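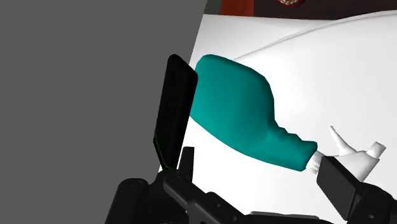 동아리 소식 > 회의록

로봇 동아리 '둔바(Dunbar)' 정기 회의록

일시: 2019년 1월 20일 일요일, 오후 2시(실제 시작 2시 20분)
장소: 공학관 지하 세미나실
진행: 회르디스 하우겐(Hjørdis Haugen)
기록: 움피니 안크라(Wumpini Ankrah)
참석: 조작팀, 시뮬레이션팀, 하드웨어팀. 홍보팀은 시험공부로 불참. 방학인데 무슨 시험인지는 묻지 않기로 함.

1. 지난 회의록 승인
이의 없이 승인. 읽고 온 사람이 있는지는 확인하지 않음.

2. 시뮬레이션 파지 과제
시뮬레이션팀이 청록색 병 잡기 과제의 렌더링 화면을 공유함. 검은 그리퍼의 두 손가락 사이에 병이 비스듬히 물려 있고, 왼쪽 긴 손가락은 병의 넓은 쪽에, 오른쪽 짧은 손가락은 흰 주둥이 쪽에 닿은 상태. 하우겐은 잡은 것은 잡은 것이라고 평가함. 하드웨어팀은 실물에서 저 각도로 주둥이를 누르면 내용물을 천장에서 찾게 될 것이라고 함. 시뮬레이션팀은 시뮬레이션 속 병에는 내용물이 없다고 답변. 토론이 길어져 진행자가 중단시킴.

흰 주둥이와 흰 배경이 잘 구분되지 않는다는 지적이 나옴. 사람 눈에도 윤곽이 음영으로만 겨우 보이는데 우리 인식 모델이 알아볼 리 없다는 의견이 다수. 배경 색을 바꾸자는 안과 조명을 바꾸자는 안이 맞섰고, 둘 다 해 보기로 함. 병 색을 바꾸자는 안은 문제가 병이 아니므로 기각.

마찰 계수는 현재 값을 유지함. 누가 정한 값인지 아는 사람이 없으나, 지난번에 건드렸다가 병이 탁자를 뚫고 내려간 일이 있음.

3. 학습 데이터
5월 대회 전까지 파지 시도 3000회를 모으는 것이 목표. 현재 1000회까지 저장됨. 다만 그중 상당수가 같은 시드로 돌아간 것 같다는 보고가 있었음. 보고자는 이를 '재현성이 높은 데이터'라고 불렀고 진행자는 받아들이지 않음. 다음 회의 전까지 중복을 걸러 내고 남는 수를 다시 보고할 것.

저장 경로를 개인 바탕화면으로 지정하지 말 것. 지난달에도 같은 내용을 기록한 바 있음.

4. 대회 참가
'호르논(Hornon)' 대회의 물체 조작 부문에 나가기로 함. 자유 주제 부문을 선호한 의견도 있었으나, 자유 주제가 무엇이냐는 질문에 답이 나오지 않아 철회됨. 팀명은 '플루넬(Plunel)'로 정함. 뜻은 없음. 신청서에 팀명의 의미를 적는 칸이 있어 안크라가 뜻을 만들어 오기로 함.

발표 영상은 시뮬레이션과 실물을 나란히 보여 주는 구성으로 함. 실물 팔의 손목 관절이 한쪽으로만 도는 상태라, 촬영 일정은 하드웨어팀이 수리 계획을 낸 다음 정함.

5. 예산
부품 업체 에르노비스(Ernovis)에서 손가락 패드 견적이 옴. 견적서의 수량은 20개인데 우리에게 필요한 것은 2개임. 낱개로는 안 판다는 답변을 받음. 옆 동아리와 나눠 사자는 안이 나왔고, 작년에 빌린 전동 드라이버를 먼저 돌려주어야 말을 꺼낼 수 있다는 데 의견이 모임.

6. 기타
- 세미나실 화이트보드에 '지우지 마시오'라고 적힌 수식의 주인을 찾음. 다음 회의까지 나타나지 않으면 지움.
- 납땜 인두 전원은 마지막에 나가는 사람이 확인. 마지막이 아닌 줄 알았다는 설명은 앞으로 받지 않음.
- 신입 부원 교육은 하우겐이 맡음. 첫 시간은 시뮬레이터 설치이며, 두 번째 시간도 시뮬레이터 설치로 예상됨.

할 일
시뮬레이션팀: 배경과 조명 변경본 렌더링, 중복 데이터 정리
하드웨어팀: 손목 관절 수리 계획, 드라이버 반납
안크라: 대회 신청서 초안, 팀명의 뜻
하우겐: 에르노비스에 낱개 판매 재문의, 신입 교육 자료

다음 회의 날짜는 단체 채팅방 투표로 정함. 투표는 하우겐이 오늘 저녁에 올림.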